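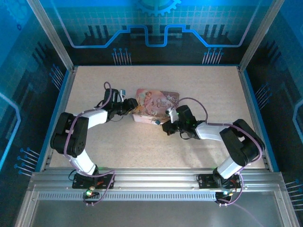
Packaging and Reuse, group report, Hiltuncombe
Sep 2, 2020

Our topic was gift tins — what people do with them once whatever came inside is gone. We picked tins over cardboard as they get kept longer. That was the guess going in anyway.

Method: short survey, 253 replies, collected in June. Then a close look at 3 tins from the Makik shelf. Notes on color, shape, lid art, how the corners are made.

The pink one got the most discussion. Rounded corners, a fairy-tale girl with pale hair on the lid. Half the group said kids' tin, the other half said sewing stuff. Pink, peach and mauve tones turn up again in the illustrated piece below, with a light-haired figure on the left half and decorative lettering toward the right. Soft colors, fancy letters, same idea of "pretty enough to keep".

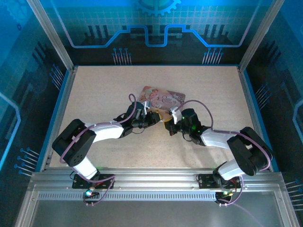

Results. Most common second use was small craft supplies, then letters and cards. 30 people said they kept a tin only for the picture on it, wich was more than we expected. Few mentioned food again.

Problems: survey was too long, some people skipped the last page. We wanted 1000 replies and didnt get near it. No weights taken either, scale was not available.

Still to do — compare with the Schouten boxes, redo the color chart, fix the table numbering.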